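How I teach new drivers to reverse a long-wheelbase armoured van

I've been running the driver days at Brirnden for a good while now, and the thing that catches people out is never the speed work. It's backing up. You put someone who has driven vans all their life into an up-armoured one and ask them to reverse into a bay, and suddenly they're sweating! The glass is thick, the rear view is next to nothing and the weight does odd things when you brake. So this is how I go about it, in the order I do it.

Start with the walk round. I make everyone do it on foot before they touch the keys, and I mean a proper slow walk, bending down to look at the run-flats and the sills. Gerardo Dalisay taught me to do this with my hand on the bodywork the whole way and I still do (you get a feel for how far back the rear doors stick out once the extra hinges are on).

Next, set the mirrors with the seat where you'll really have it. Armoured doors are fat, so the mirror sits further forward than you're used to. Tilt the nearside one down until you can see the back wheel and about a hand's width of ground beside it. If you've got a rear camera, wipe the lens, then try to do the first few goes without it. 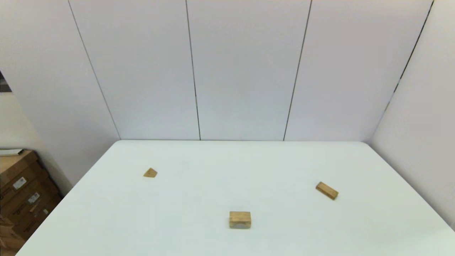 Before we go out to the yard I talk the route through at a table, so everybody knows which way the back end will swing. You don't need fancy models. A few small wooden blocks on a plain white top will do the job, and one shaped like a little wedge is handy, as you can call the tapered end the bonnet and turn it about while you talk. Let each driver have a go at moving the vehicle through the gap and saying out loud which way the wheel goes. Maya Zein got it wrong four times indoors and then parked perfectly outside, so I'm happy with mistakes at this stage.

Out in the yard, put two cones down for the mouth of the bay and have your banksman stand where the driver can see them in the offside mirror. Agree the signals first. Ours are stop, come back, left, right, and that's your lot. If the driver loses sight of the banksman, they stop. No creeping!

Now the reversing itself. Pull forward until you're 30 feet past the bay, straighten up, and let it roll back on tickover. Keep off the throttle. Our training van carries 900 kilos more than the standard one, and once that's moving the wrong way it takes some stopping, so brake early and gently. Small turns of the wheel, then wait for the back end to answer. Most people turn too much because nothing seems to happen for a second, then it all happens at once.

If it's going wrong, pull out and start again. Fadi Fakhoury used to try to rescue every bad line and we got through a lot of cones that November.

Allow 40 minutes each for the first session and swap drivers before they get tired. Do the left-hand bay second, it's harder, and leave the night version for another visit.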